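3.2 Floor surfaces and joint classification

The survey covered 339 dwellings in which at least one ground-floor room was finished in natural stone. Rooms were entered in the register by surface type before any cleaning or wear data were collected, so that later comparisons could be made within a type as well as across the whole sample. Two broad classes were used: coursed floors, in which the slabs are rectangular and the joints run in two directions at right angles, and uncoursed floors, in which the slabs are irregular polygons fitted together without a repeating unit. The second class is known in the trade as crazy paving. It is more often associated with garden paths and patios than with interiors, and earlier household surveys have usually folded it into "other stone".

We kept it separate for a practical reason. On a coursed floor the total joint length can be worked out from the slab size and the room dimensions. On an uncoursed floor it cannot, and has to be traced. Joint length matters to the rest of this paper, as most of the fine debris recovered in Section 4 came from the joints and their immediate margins, with comparatively little from the open face of the stone.

Tracing was done on overlapping close views of the floor, corrected for scale against a steel rule laid down at the start of each room. A total of 2159 joint segments were traced in the uncoursed rooms. A segment was defined as the run of grout between two junctions, whatever its length. Segments that passed under fixed furniture were closed at the furniture edge and flagged. Where a slab had cracked across its face, the crack was recorded on a separate layer and left out of the joint total, even where it had later been filled.

Figure 2 shows the pale variant of the uncoursed class. The slabs are marble, mostly white to very light grey, and the seams between them are thin and run diagonally in several directions. Floors of this kind proved the slowest to trace. The difference in tone between stone and joint is slight, and the natural clouding of the marble can be taken for a stain or a worn patch by an observer who has not handled the material before.
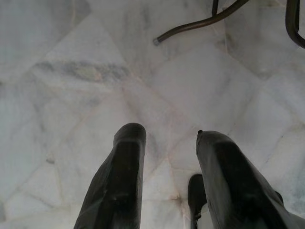
Figure 2. White marble floor laid as crazy paving (uncoursed class, pale variant). Some joints carry a slightly pinkish or tan grout.

Grout colour was scored by eye on a scale of 4 steps, from "matches stone" to "strongly contrasting", using the Trokomik reference card held flat against the joint. Scores were taken in daylight with the blinds open. Artificial light was found to shift the warmer grouts by a full step in the pilot rooms, and readings made under lamps were discarded. In floors with more than one grout colour, each colour was scored and the value for the longest traced run was carried forward. We did not try to decide whether a change of colour reflected a repair, a second batch or ordinary soiling. That question needs a core sample, and most householders were unwilling to have one taken.

Clouding of the stone itself was noted in words and not scored. Typical entries for the pale variant were "blue-grey patches, soft edge" and "faint beige". These notes were used only to check doubtful readings in the wear data, where an observer had marked a patch as dull and the original entry suggested that the colour belonged to the slab.

Two limits of the method should be stated. First, joint depth was measured with a Kaltent feeler gauge at fixed intervals along the longest joint in each room, and short joints near the walls are therefore under-represented. Second, the sample of uncoursed floors is uneven by age of house — the older dwellings in the Walczak estate account for a large share of it — and we have not weighted for this. The effect on the debris figures is discussed in Section 5.

The register was closed in September, and rooms offered to the study after that date were not added. The coding sheet and the tracing rules are given in Appendix B.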